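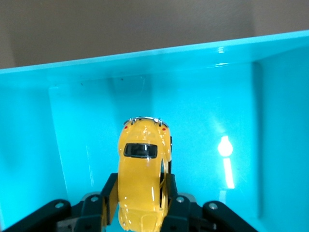
Putting the Garden Tools Away for Winter

Clean soil off before it dries hard. A stiff brush takes off most of what sticks to a spade or fork, and a plastic paint scraper gets the rest without scratching the blade. Rinse, then stand the tools head up against a wall overnight. Don't leave them in the sink or a bucket, as the water creeps up into the socket where the handle goes in.

Rust

Light rust comes off with steel wool and a few drops of oil. For heavier rust, soak the metal part in white vinegar overnight, scrub it, rinse with water and a spoonful of baking soda, and dry it right away. Wipe on a thin coat of oil. Boiled linseed works for both metal and wood. Lay the oily rags flat outdoors until they are stiff and dry before you throw them out. Wadded up in a trash can they can heat up and catch fire.

Pruners and loppers

Take them apart if they have a bolt in the middle. Put the nut, washer and spring in a jar lid in the order they came off. Sap comes off with rubbing alcohol. Sharpen only the beveled side, pushing the stone away from you in one direction, then take the burr off the flat side with one light pass. I use a 400 grit stone for pruners and a plain mill file for the hoe. My pruners are 14 years old and on their second spring.

Handles

Run your hand down each wooden handle with a glove on. If the glove snags, sand that spot with 200 grit paper. Rub in oil, wait 20 minutes, wipe off what hasn't soaked in. Handles that have been left out all summer may need 3 coats. A cracked handle should be replaced. Tape will hold it until the first hard root and no longer.

Hoses

Disconnect the hose from the faucet before the first freeze. Walk the length of it with the hose over your shoulder so the water runs out the far end, then coil it in wide loops and hang it over something broad, such as an old wheel rim. A single nail puts a kink in it by spring. Screw the two ends together to keep spiders out.

Pots

Clay pots crack if they are stored damp in the cold. Brush them out, scrub with one part bleach to nine parts water, rinse, and let them dry for several days. Stack them on their sides with newspaper in between. Plastic ones can go anywhere.

Seed packets

Fold the tops over twice and keep them in a glass jar with a tight lid, somewhere cool. Write the year on each one. Kimie Hayashi keeps hers at the back of the refrigerator and gets good lettuce from old packets. Onion and parsnip seed should be bought new every year.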